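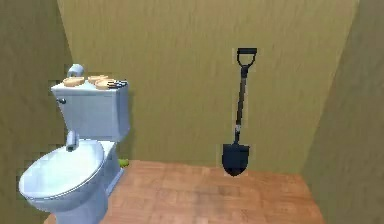 I'm after a drainage engineer to join me at Mrema, starting as soon as you can get here. I do blocked drains, leaking soil stacks, CCTV surveys, patch lining and the odd bathroom refit when a regular customer asks nicely, and I've got to the point where I'm saying no to people I'd much rather say yes to. If you're as happy fitting a toilet as you are picking up a shovel, you're the sort of person I want to meet! Plenty of good plumbers won't go near a drain and plenty of good drain people won't touch a bathroom, and I need somebody who'll do a bit of both in the same day without sulking.

I'm Ramesh Prajapati and I started the firm on my own with a second-hand van and a set of rods. We're now a team of four, working mostly in Trasmont and the villages on the Bredus side (the old clay pipes out there keep us very busy, as do the willows). The work is nearly all houses and small shops. We do a bit for two letting agents, and I'd like to do more once there's another pair of hands.

What would you be doing? Mornings are usually call-outs, so jetting, rodding, clearing gullies, finding out why the downstairs loo gurgles when the bath empties. Afternoons tend to be booked jobs, like digging down to a cracked bend or putting in a liner. You'd be out with me for the first eight weeks and after that you'd have your own van and your own jobs, though I'm always on the end of the phone.

I'd like you to have at least two years in drainage or plumbing, and a full driving licence is a must. A confined spaces ticket would be great, but if you haven't got one I'll put you through it and pay you for the days. You'll need to be OK with mud, early starts and talking to customers who are having a rotten morning. Tidy people please. I'm fussy about dust sheets and I'm fussy about putting turf back properly, and the lads will tell you I go on about it.

Hours are 8 till 4.30, Monday to Friday, with one weekend in four on call (paid extra, and you keep the call-out fee). Holiday is 28 days with the bank holidays in. Van, fuel card, boots and waterproofs all come with the job. Pay depends on what you can already do, so tell me what you're on now and we'll have a proper chat about it.

To apply, drop me a few lines through the contact page with your phone number and the last couple of places you worked. A CV is fine but I won't mind if you haven't got one. I'll ring everybody back, usually in the evening once I've had my tea.

Posted November 2021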